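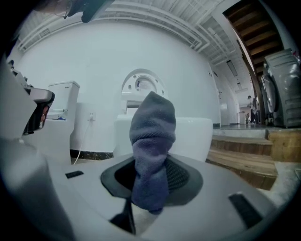
A hand-held gripper at Risby with a grey-blue sock in the opening of its body. Toilets and washing machines behind.

Visit to Ulmont, Risby, January

Nine of us from the Pliltard automation group went to Risby to see how Ulmont runs its hand-held gripper work. We had asked to see the working rules more than the equipment. Several member firms are about to start recording household tasks for robot training and most of us have written procedures that were copied from fixed-arm cells. They don't fit very well. There is no fence round a person carrying a gripper about, and most of the risks are ordinary ones: stairs, cables, people walking backwards, tired wrists.

We arrived at 10 in the morning and signed in at the side door. Parking is tight and the visitor spaces are shared with the unit next door, so come by train if you can. The walk from Risby station is flat and signposted.

The induction

Visitors get the same induction as new operators, minus the practical. It lasts 30 minutes and is done on foot. You are walked past the steps, the washing machines and the bathroom fittings and told what applies at each. There is a short form at the end. Two of our party had open-toed or smooth-soled shoes and were lent overshoes with a grip.

The rules themselves run to three pages. Ulmont began with a much longer document, then cut it after finding that operators were signing it unread. The long version still exists as a reference for supervisors. The ones we wrote down:

One task per operator at a time. If a task card says laundry, the operator does laundry and doesn't pick up something else on the way past.

No walking backwards with a gripper in the hand, at any speed. If the operator has to step back for a better angle, they stop, look, then step.

Nobody carries a gripper up or down steps while recording. The recording is ended first, and the free hand goes on the rail where there is one.

Anyone who might be picked up by a camera has to have signed the consent sheet for that day. This covers visitors, cleaners and delivery drivers as well as staff. We all signed.

Fingers stay clear of the pads while the gripper is closing. Fabric is placed and removed with the gripper open and at rest.

The last one led to the longest talk of the day. Socks, flannels and similar small soft items are where Ulmont gets most of its minor reports. An operator sees the cloth bunch or twist and reaches in to straighten it without thinking. The present rule is to put the gripper down on a flat surface before touching any fabric that is in or near the moving parts. A second person may not do it for you. One of our members asked if this slowed the work down, and the answer was yes, but less than filling in a report does.

Bathroom fittings

We had a good look at this part, as two of our firms plan something similar. The toilets are used as task objects and Ulmont treats anything that belongs to a bathroom as if it were in normal use. Gloves are on the task card, textiles that touch a toilet go straight into a separate bag, and grippers are wiped down between a bathroom task and a laundry task even when the operator stays the same. Wiping down is logged in Yip, the booking and log program they use for everything from tool checks to holidays. A gripper that has not been logged as clean can't be booked out for the next task.

We thought this was sound practice and easy to copy. A paper sheet would do the same job in a smaller place.

Mains leads were the weak point, in our view. The rules say that leads should run down the wall and along the bottom of it, and never across the floor, but they say nothing on who checks or how often. Ulmont took the point and said a check would be added to the opening routine.

Laundry

The stock of test clothing is 100 pieces, all numbered on the inside. Pieces are taken out of use when threads start to come loose, as these catch in the tools. We were shown the reject box and it was fuller than we expected. Washing instructions are kept simple: no softener and nothing dried above low heat. The load is also limited so that an operator can empty a machine with one hand.

Wrists and breaks

Operators hold the tool for no more than 30 minutes before changing to another duty such as labelling or stock. The limit applies to the person, so changing to a different gripper does not reset it. Ulmont told us it had 700 recordings on file from the last quarter that were made near the end of a session, and that the supervisors had gone back through them to see if grip errors went up. They did, mostly with small items. The limit was longer before that review. We asked for a copy of the figures and have been promised a summary.

Things we would do differently

The stop word is the same as the word operators use to end a recording. It seems to work for them -- everybody just stops -- but it makes the log harder to read afterwards and we would use two words.

The rule on steps ought to cover people standing near them as well as people on them.

The consent sheet is clear but has no space for somebody to withdraw later in the day. There is a way of doing it in Yip, though a visitor would not know that.

For members

The group will draft a short set of rules for hand-held tools based on what we saw, with a separate page on soft items. Ulmont has agreed to read it before it goes round. Comments can be sent in the usual way, and if your firm already has written rules for this sort of work please send those too, in whatever state they are in. Lunch was soup and rolls in the upstairs room. We left at 3.

A second visit is likely in the spring and will be limited to the same number. Those who missed this one will have first call on places.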